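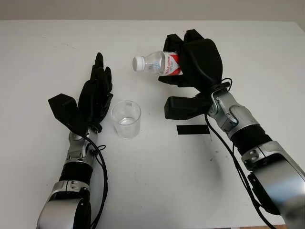

3.2 Collecting the pouring examples

We gathered 202 demonstrations of the pouring task over 12 sessions at the Sorkberg lab, all by teleoperation of both arms. Each episode begins with a bottle and a clear plastic cup on a white table and ends when the operator says so, a stopping rule with the great merit of being easy to write down. The table was wiped between sessions, though its scuffs have by now appeared in more training data than most of the authors.

Figure 3. The two-handed setup, seen from the head camera. The right hand grips the bottle on its side, with the cap toward the cup; the left hand is open. A little water is in the cup.

Water is a poor choice for anyone who likes clean labels. It is clear, the cup is clear, and the bottle is clear wherever fingers and label leave it uncovered. We marked the fill level by hand for 78 episodes and had a second annotator, Mpho Masilela, repeat the job without seeing our marks. The two sets differed most at low fill levels, where both annotators reported guessing.

We dropped 5 episodes in which the recording stopped before the operator did. Spills were kept. An earlier policy trained on the Rascombe set, which has no spills, poured with great confidence wherever it happened to be pointing.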